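Skostix wants small shops to rent a robot that tidies the workbench

Vollavard — A tabletop robot cell that promises to clear and sort a cluttered bench went on offer here in November, and the company behind it is asking buyers to take a good deal on faith.

Skostix, which sells the kit through the dealer Gesum, says its two-arm cell can be learning a shop's own chores within a day of delivery. Rental starts at 199 euros a month, with a further 300 for setup. The brochure talks about "any item, any bench."

The demonstration unit at Gesum's showroom is being put to work on gray padded sheets, gloves and hand tools. Soft goods are where machines like this usually struggle.

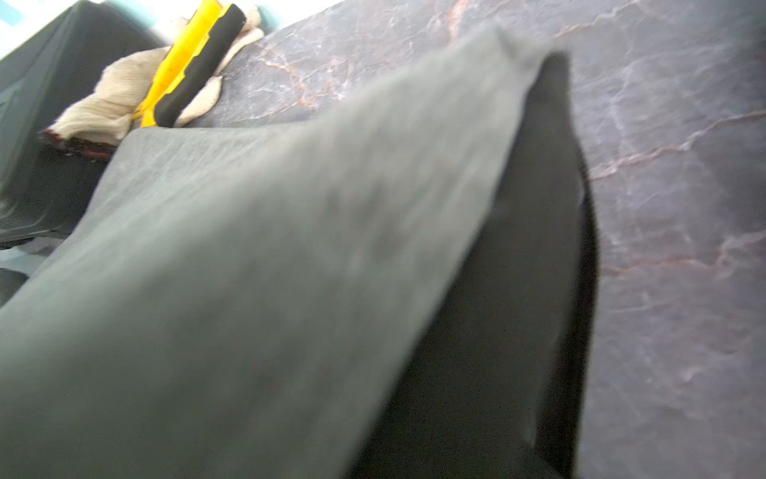
A box has the same shape every time an arm reaches for it. Fabric sags, folds over and slides, and a program that copes with one fold may be lost on the next. Skostix says its software handles this "with high reliability" but gives no success rate, and it would not say how often a person has to step in and reset the bench.

Eugénie Royer, who runs the repair shop Maillard and has been weighing a rental, said she asked for a list of tested items and received one with 14 entries. Only two were soft.

"I don't need a robot for the easy things," she said. "I can put a mouse in a bin myself, and I don't pay myself 199 euros a month to do it."
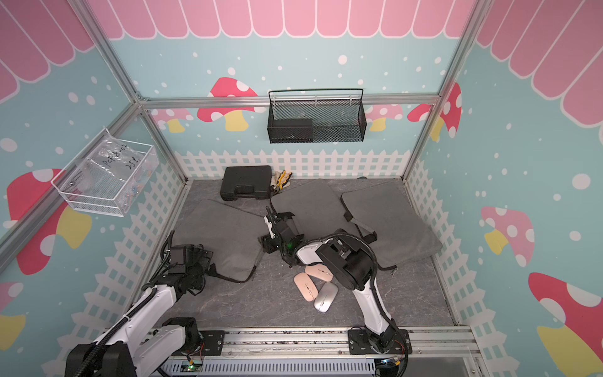

The two-arm cell, with padded pieces, work gloves and computer mice on its marbled floor.

There are other gaps. The rental runs a minimum of nine months and repairs to the grippers are billed separately after the first. The contract leaves it to the customer to record the training sessions, and the hours that takes don't appear in the Skostix cost sheet, which compares the rental with a part-time wage and comes out well ahead.

Gesum said it would publish test results for fabric items once it has enough of them. It did not give a date. Royer said she will wait for the numbers before signing.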